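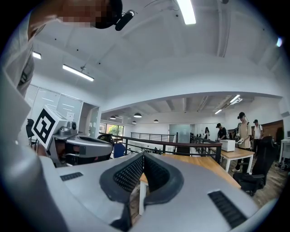

Club night upstairs, headset and grippers out

About the Pestbridge Robot Club

Hi, and welcome! We're a student robotics club in Pestbridge, and we meet every Tuesday at 6:30 on the upper floor of the Makori building (up the stairs, follow the noise). I started coming as a freshman who could barely strip a wire, and now I'm the one writing the web page, so you can see how that goes.

Most of what we do these days is teaching robots by hand. You pick up a gripper, do a chore the way you'd normally do it, and the recording goes into our training set for Hodska, our two-armed robot. Hodska can fold a dish towel in 30 seconds on a good night. Mugs are still a problem. We've got some 300 recordings so far and we want a lot more before the Kalterum Cup in July, where each team gets 8 minutes on a kitchen task they haven't seen before (yikes!).

There's also a VR side to the club, if you'd sooner wear a headset than hold a soldering iron. Plenty of people switch back and forth depending on what's charged.

You don't need to know how to code. Dues are $200 for the school year, which covers parts and the Cup entry, and your first month is free. Bring closed-toe shoes and a water bottle. Snacks are on a sign-up sheet by the door, and please, no more pretzels, we have so many pretzels.

Filed under: Who We Are, Student Clubs
14 shares | 3 comments
This site uses cookies to remember your settings. OK / Learn more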